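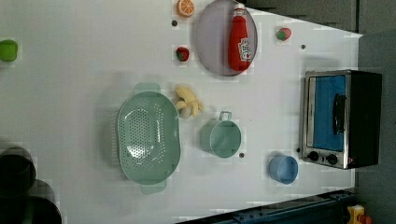 A reader wrote in last month to ask whether having an arm on the bench means less tidying up, or just a different person stuck doing it. Good question! My answer is a bit of both, and I'll get to the second half further down.

I work at Clotthorpe, where we sort and repack play kitchen sets, and since February I've shared my table with a robot arm. Before that it was all hands, up to 300 pieces a shift, and my wrists could tell you every one of them. These days the arm takes a share of the picking up and putting down, and I do the setting out, the checking and the odd bits. Plenty of what I've picked up works just as well at a home workbench or a kitchen counter, so help yourself.

Start with a plain top. A white table shows up crumbs, fluff and small red things in a hurry (strawberries, in my case), and it's much kinder on the eyes at the end of the day. Wipe it at the start of the shift, too. I use warm water with a drop of dish soap on a cloth that's been wrung out hard, and I go around any bolt holes with a dry cotton swab so water doesn't sit in them.

Leave gaps. My old habit was to heap everything in the middle and dig. Now I spread the pieces out so I can get my fingers around each one without knocking its neighbor, and even on the days when I'm working alone I find things faster. Pans and colanders want the most room, little stuff can go in between.

Give the awkward thing its own spot. Bottles roll. I lay mine on a plate with a rim and it stays where I left it, which has saved me a lot of crawling around on the floor. Same goes for screws, beads, batteries, anything that wanders.

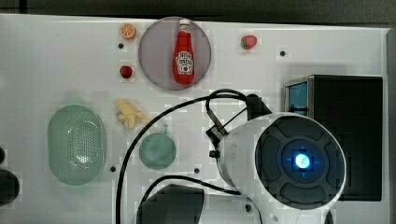
Ketchup bottle on its plate, arm on the right.

Cables next, and I'm fussy about these. Let them have a bit of slack where something has to move, but keep the loops away from where you rest your elbows. We run a strip of colored tape along our bench and my side of it is for my coffee-free, cable-free arms. At home I do the same with the sewing machine cord. And please stop the machine before you reach over. I don't care how quick you are, press the button first!

Swap jobs every 30 minutes. Watching an arm work is tiring in a way I wasn't ready for, much more than doing the work myself. We had a long grumble over lunch about it and the supervisor agreed to let us switch between setting out and checking, and my neck has been better for it. If your place is getting something like this, ask about the rota early, and ask about pay grades while you're there. Ours took 7 weeks to sort out, and a couple of people had already moved over to the packing line at Zimham by then.

Keep a notebook on the bench. Write down what got dropped, what got stuck, what you moved. Pencil is best, pens always die on me. The engineers from Siregar read ours whenever they visit, and two of my scribbles have ended up as changes to how the table gets laid out. That was a nice day.

So, back to the reader's question. I lift less than I used to and I tidy more. I miss the chatting, because we used to stand four to a table, so now we all take our break together at ten and the kettle goes on at five to. Descale it with white vinegar, by the way, half and half with water, then boil it twice with fresh.

2,423 shares | 30 comments

Get the Bereo tips newsletter in your inbox. By using this page you agree to our use of cookies. Accept | Manage settings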